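Accueil Humeurs Table Maison Archives

2 octobre 2019, par Margaux Carré

J'ai une tendresse idiote pour les gobelets en plastique bleu pâle. Les vrais, ceux de la cantine, qu'on empile, qu'on fait tomber, qu'on retrouve au fond du jardin en juin (avec une limace dedans !). Et je trouve qu'on les méprise un peu trop.

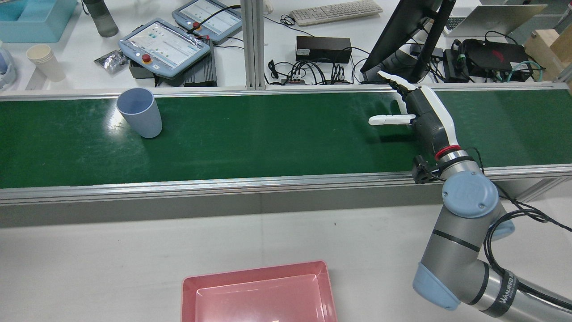 Ma belle-sœur Halyna ne jure que par les gobelets en carton. C'est propre, dit-elle, on jette et on n'y pense plus. Moi j'y pense, justement ! J'ai acheté 2 gobelets bleus il y a 7 ans au marché de Bodbridge et ils sont toujours là, un peu rayés, toujours aussi moches, et je bois dedans tous les matins.
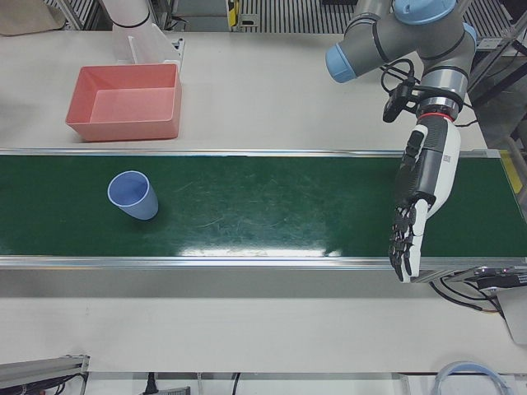

Même chose pour les plateaux, d'ailleurs. Un petit plateau rose à rebords, on y met les clés, les oignons, le courrier en retard, et hop, un coup d'éponge. Essayez donc avec l'ardoise de mon voisin Severyn, qui pèse une tonne et qui craint le citron.

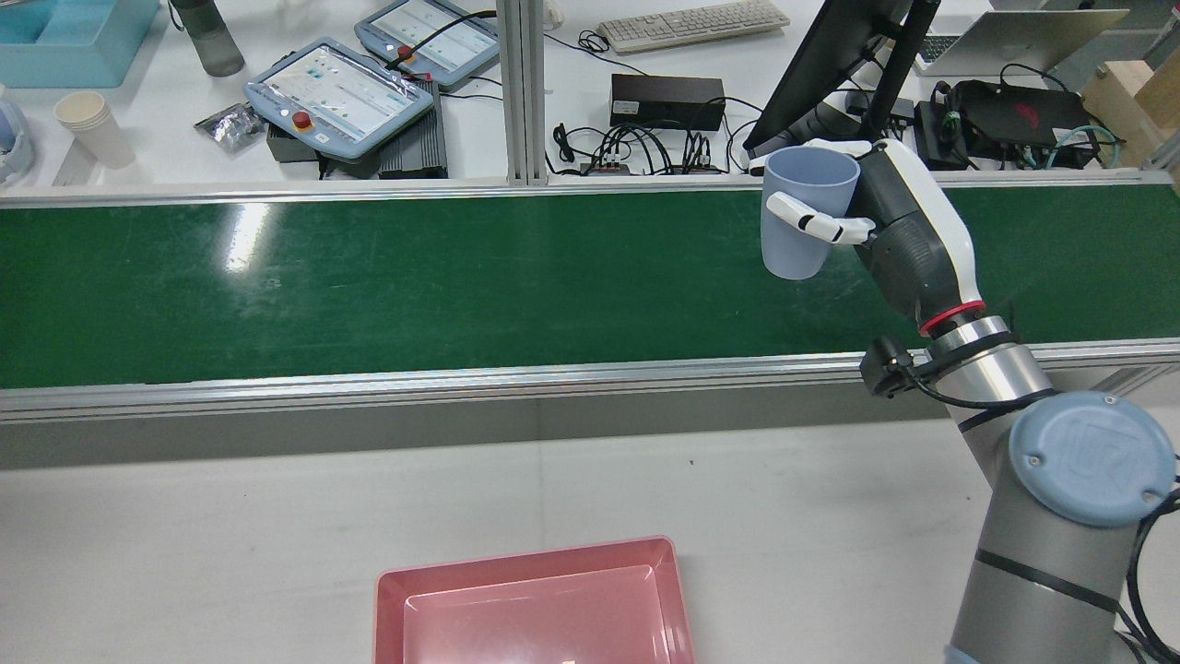
Alors oui, le verre c'est plus joli, je ne vais pas me fâcher avec tout le monde. Mais pour le quotidien, laissez-moi mon bleu délavé. Halyna peut garder son carton, je lui servirai quand même son sirop dans le mien.

244 partages
7 commentaires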